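Why I can't paint a room without a fight

So the hallway is still white. I've had over 9 of those little tester pots (I'm scared to go and check the shelf) and I keep painting squares, staring at them with a coffee and going back to the couch. My friend Rosa says I don't want a painted hallway, I want something to talk about, and ok, maybe!

When we moved in, in 2010, I did the whole kitchen yellow in one Wednesday evening and never gave it a second thought. It was a horrible yellow. Like mustard that had been sick. But I loved it for years and I kind of miss being that person, the one who just opened the can and went for it.
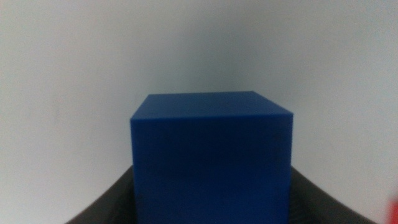
Blue is the one I keep coming back to, and blue is also the one that scares me the most. Everybody tells you it makes a small space feel cold, and then you go to somebody's house and their tiny bathroom is navy and it's the coziest room you've ever been in. What gets me is how it changes with the light. Look at the cube, the top comes out brighter and the front goes all deep and royal, and my hallway has a window at one end and a gloomy corner at the other, so I'd basically be getting two paints for the price of one. I can't decide if that's a bonus or a problem.

My neighbor Christos did his stairs green in February and says to stop buying testers and pick one by closing my eyes. He's probably right. I'm off to buy another tester.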